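Clothing Swap Returns to Sarmiento Hall on Wednesday

The Lornance clothing swap is back at Sarmiento Hall this Wednesday, with doors open from 3 p.m. Entry is free, and visitors can take home up to 15 pieces whether or not they bring anything to trade.

Last July's swap drew 567 visitors, the most since it moved out of the old Nekine store. Organizers have put in more racks and garment stands this time, so that fewer clothes end up in piles on the tables. Sweatshirts, knit tops and other long-sleeved clothing are especially wanted ahead of the colder months.
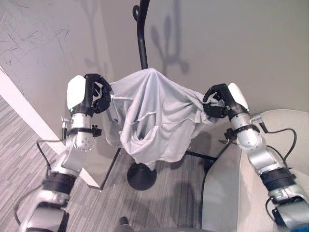
Laurențiu Bratu said he would like to see more of the tops on hangers, as soft shirts left over a bar get creased and tend to be passed over, even when there is nothing wrong with them. He also asked that people button or zip things before handing them in.

Clothes should be clean and free of holes. Shoes will be taken in pairs only, and underwear and bedding will not be accepted. Drop-off is at the side door on Sirkon Street from noon.

The first 500 visitors will get a cloth bag at the entrance. Anything left at closing goes to the Lornance thrift store, which reopens the next morning.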